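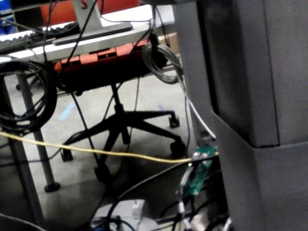 December 2, 2022

Suturing bench, afternoon and then evening. Drilex build from last night, same pad as this morning.

Wagner forwarded the Flinudthorpe chores survey again with the subject line "where are we on this?" The survey is a list of household and shop-floor jobs, and each lab is supposed to write yes, no or partly next to each one. I have been avoiding it since October. Filling it in today between runs, in the notebook first, so that the version I send can be politer.

Mending clothes. You would think this was ours. We push a curved needle through soft stuff and tie knots all day. Gleice brought in a shirt with a torn cuff to settle the matter, and I have put it in the drawer with the other shirt. The pad is pinned and lies where we left it. The cuff is attached to a sleeve, and the sleeve goes wherever it likes. Also the pad doesn't have a right side and a wrong side, and no one is going to wear it to a wedding. Answer: no, with a footnote saying ask us about silicone.

Sewing on a button: no. Ivone wants "partly" on the grounds that a button doesn't stretch. Fine, but someone has to hold the button.

Back to the runs for a bit. Tried 9 needle pickups from the pad with the new grasp settings and 4 were good enough to drive without regripping. The others mostly went wrong the same way, with the needle rolling in the jaws as they closed, so that the point ended up facing the ceiling. I regripped by hand from the console each time. Skye asked if that counts as the machine doing it. It counts as me doing it in a more expensive chair.

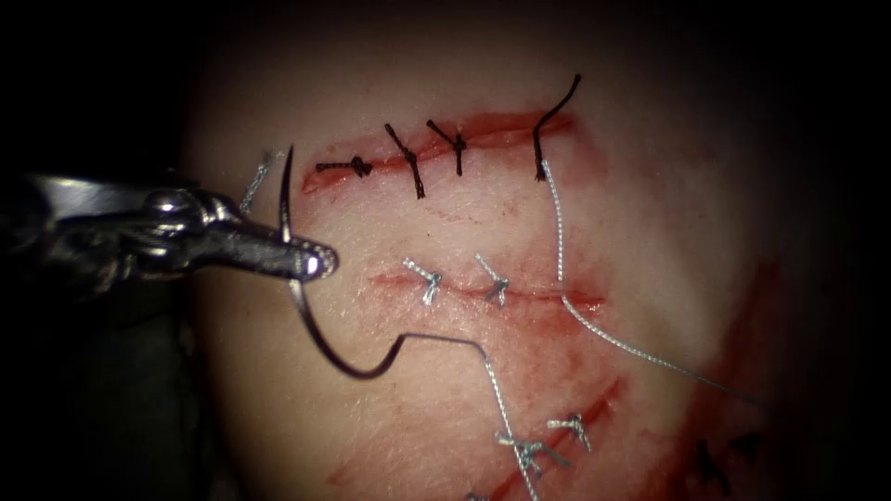

Thread is still the worst of it. The needle is rigid and has the decency to stay one shape, but the tail goes across whatever you were about to work on, and the policy treats it as scenery. If the tail crosses a finished stitch, the next pull can take the finished stitch along. Skye's idea is a sweep move before every bite, just dragging the slack off to one side, the way my grandmother did it with her little finger without looking up from the television. Worth a try. Call it "tidy" in the config, please, not "grandma."

Survey again.

Folding laundry: no. We don't have the arms for it and I have seen the videos. I would like to see one at normal speed.

Unloading a dishwasher: not our problem, left blank.

Mopping: Adalberto says the Drirkex unit downstairs does this. It does the middle of the corridor. The corners are done by Adalberto.

Bundling and routing cable (shop floor section): no, and I note that the humans in this room aren't doing it either. If a machine ever turns up that can coil a cable and put it back where the next person will look for it, I will vote to have it made head of the lab.

Threading a needle: left blank out of respect. We use needles with the thread already attached.

Sorting small parts into bins: yes. Put something cheerful in for Wagner.

One thing I do believe, and may leave in the real version. The question on the form is whether the machine can do the job, and every row I hesitate over is a row where it can do the middle of the job. Given a needle already held right, a flat cut and slack thread out of the way, the drive is decent, steadier than mine after lunch. Everything before and after is a person fetching and straightening. For a shop floor that could still be worth having, if the fetching is cheap. For a kitchen I don't see it, since the fetching is the chore.

Evening: reran with the jaws closing slower. Rolling is better, though I only had patience for 2 more pickups and won't put a rate on that. Knots unchanged. The second throw still wants to slip if the short tail gets under the tip.

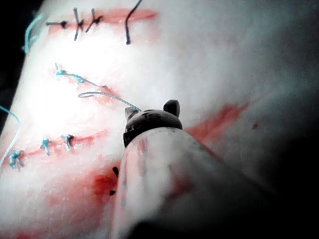 Instrument tip over the pad. Black sutures on the top cut, light blue on the two below.

To do:
Grasp log from the 9 pickups goes to Gleice, with notes on which way the needle rolled.
Skye to draft the sweep move.
Ask Ivone about a fresh pad; the staining is confusing the cut detector and also visitors.
Survey to Wagner, minus the part about the corridor.
Give Gleice back her shirt. Both shirts.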